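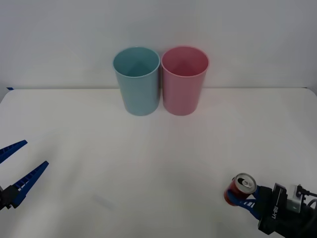
4.2 Where does a grasp end?

I should say up front that this section exists because I got something wrong in the first version of our pipeline. We wanted to chop long teleoperated recordings into short pieces (reach, hold, carry, let go), and I figured the gripper opening would give us the cuts for free. Fingers close, a hold begins. Fingers open, the hold is over. You pick a threshold and go get lunch.

It works fine with big, stiff objects. It works badly with small round ones, and it works worst of all with soft-fingered grippers, where the fingers keep bending after the motor has stopped, so the width reading at the moment of contact looks a lot like the width reading a bit before it. On the Urkport recordings, which are mostly tabletop tasks with cups and cans, the threshold cuts came out early, late, or doubled, and the policy we trained on them picked up a nervous little habit of opening and closing its fingers in midair.

So we built Seppälä, our labeling step. For every frame it answers one question per arm: is this hand holding something? It gets the camera view, the two gripper widths, and a short window of joint motion before and after the frame. That window matters a lot more than I expected. With a single view, a hand that is just about to touch the can and a hand that has just let go of it can look nearly the same, and I've squinted at enough of these to know I can't tell them apart either!

The two arms get their own labels. This sounds obvious, but our first labeler gave one label to the whole robot, and you can imagine what that did to tasks where one arm carries and the other waits with its fingers open the whole time. The waiting arm got tagged as holding, and the policy then tried to carry things with it. Splitting the labels cost us almost nothing in training time.

The data: Urkport has 1,433 episodes, all recorded at the Pedimberg lab. Of those, 679 contain at least one release that happens away from the goal, meaning the object ends up on the table somewhere and has to be picked up again. We used to throw these out. With hold labels we can keep them, cut them at the release, and treat the second half as a fresh episode with a slightly awkward starting point. An object lying on its side makes a great awkward starting point, by the way, and we never had enough of those when we were setting up every start by hand.

For annotation, I marked the hold intervals in a small subset myself, trained the labeler on that, and then fixed its mistakes in six passes. By the last pass I was mostly changing boundaries by a frame or two, and at that level I was disagreeing with my own earlier marks about as often as with the model's. I took that as a sign to stop. The labeler itself is small and trains for 1,000 steps at each pass.

What changed downstream? The midair finger twitching is mostly gone. Policies trained on the new cuts also go back for a dropped can more readily, where the old ones would often carry on to the cups with an empty hand (a very confident empty hand, I might add). The gain is smaller on tasks with just one grasp, which makes sense to me, as the old threshold only had one chance to mess up there. Full results by task are in Section 5.

Figure 3. A frame in which both arms should be labeled "not holding." The can lies on its side on the table, both grippers are open, and the two cups stand at the back.
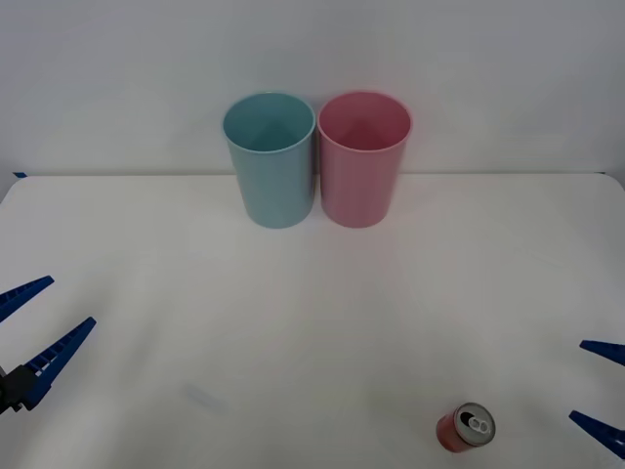
One reader of our February draft asked whether the labeler had simply learned that open fingers mean an empty hand, in which case we had rebuilt the threshold with extra steps. Fair question, and it bugged me enough to run a check. We hid the width readings at test time and kept only the camera and the joint motion. The labels got worse around the moment of contact and barely moved anywhere else. Then we did the reverse and hid the camera, and that version fell apart on exactly the small round objects that started all this. So the width does help, mainly for timing, and the camera carries most of the rest.

There's one case we still don't handle. When an operator rests an object on the table with the fingers still touching it, I don't know what the right label is. I marked those frames as holding until the fingers clear the object. Our second annotation round, done at Gimdale, marked them as released as soon as the weight was on the table. We left both versions in the data, with a flag for which rule was used, and all the numbers in Section 5 use mine.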